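Nathalie Kowalchuk no se fía de los tests de personalidad

Cuando le propongo que haga el cuestionario antes de la entrevista, Nathalie Kowalchuk pone la misma cara que pondría si le ofreciera leerle la mano. «Ya lo hice. Cuatro veces. Salí tres cosas distintas», responde, y pide otro café.

Kowalchuk pasó nueve años en el departamento de selección de Lernholm y ahora trabaja por su cuenta, revisando procesos de contratación que otros dan por buenos. Quedamos en Catmont una mañana de abril, en una cafetería demasiado ruidosa para grabar, así que tomo notas a mano. Quiero hablar con ella de Clarker, el cuestionario que varias empresas de la zona han adoptado para filtrar candidatos: 292 preguntas, 70 minutos y un informe a todo color que coloca a cada persona en uno de sus 10 perfiles.

«Lo primero que pregunto es siempre lo mismo: ¿esto predice algo?», dice. «Si alguien sale Navegante, ¿trabaja mejor en ventas que un Arquitecto? ¿Lo habéis mirado? Y entonces me enseñan una encuesta de satisfacción en la que la gente dice que el informe le ha parecido muy acertado. Claro que le ha parecido acertado. A mí también me parece acertado el horóscopo si lo leo con ganas».

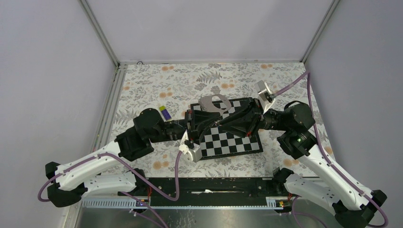
Le recuerdo que en Lernholm también se usaban cuestionarios. Asiente sin incomodarse. Los usaban, reconoce, y durante un par de años ella misma los defendió en las reuniones. Empezó a dudar cuando un compañero repitió la prueba por un error administrativo y el segundo informe desaconsejaba contratarlo para el puesto que llevaba tiempo ocupando. «Se rio todo el mundo y al día siguiente seguimos pasando el test. Eso me preocupó bastante más que el informe».

Para oír la otra parte llamo a Gaétan McKinnon, que dirige la selección en Hämmerli y es usuario convencido de Clarker. McKinnon es amable y habla deprisa. Sostiene que su empresa recibió más de 300 candidaturas para una sola vacante y que algo había que hacer con ellas. «La alternativa es que un señor cansado lea currículos a las siete de la tarde», argumenta. «Ese señor también se equivoca, y encima no deja constancia de por qué».

El argumento tiene su peso. Cuando le pregunto si han comparado los perfiles con el rendimiento posterior de los contratados, contesta que están en ello. Cuando le pregunto desde cuándo, contesta que es un proceso largo.
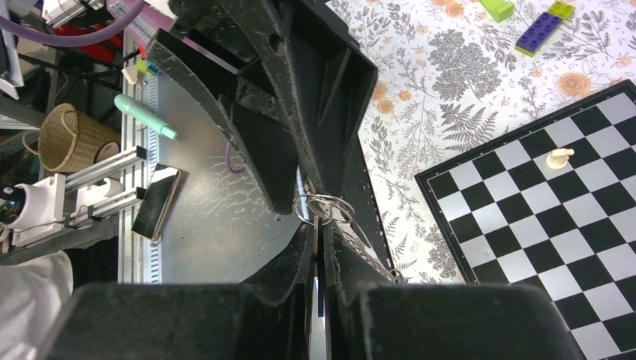
A Kowalchuk la frase del señor cansado le hace gracia, y hasta le da parte de razón. «La entrevista clásica es malísima, eso no lo voy a discutir. Contratamos al que nos cae bien, al que estudió donde nosotros. Pero cambiar un prejuicio gratis por otro de pago me parece un negocio regular — salvo para el que cobra».

Lo que ella recomienda suena bastante menos vistoso: las mismas preguntas para todos, una muestra de trabajo breve y parecida a la tarea real, y alguien que anote las puntuaciones antes de comentarlas con los demás. ¿Y eso funciona? «Un poco mejor», dice. «No te voy a vender milagros. Con las personas se acierta poco y conviene saberlo».

Insisto en que muchos candidatos disfrutan con el informe, que lo comparten y hasta lo cuelgan en su perfil. Ella no ve problema en eso, siempre que no haya un sueldo de por medio. Le molesta más el rechazado que se va a casa con la idea de que le falta liderazgo porque marcó que prefiere cenar con pocos amigos. Según cuenta, le escriben personas así, y casi ninguna sabe que puede pedir sus respuestas a la empresa o preguntar quién tomó la decisión.

Antes de irnos saca del bolso su último informe de Clarker, doblado en cuatro. Perfil: Mediadora. Puntos fuertes: paciencia, tacto, tendencia a evitar el conflicto. Lo vuelve a guardar y busca al camarero con la mirada para reclamar, con bastante energía, el segundo café que pidió al llegar.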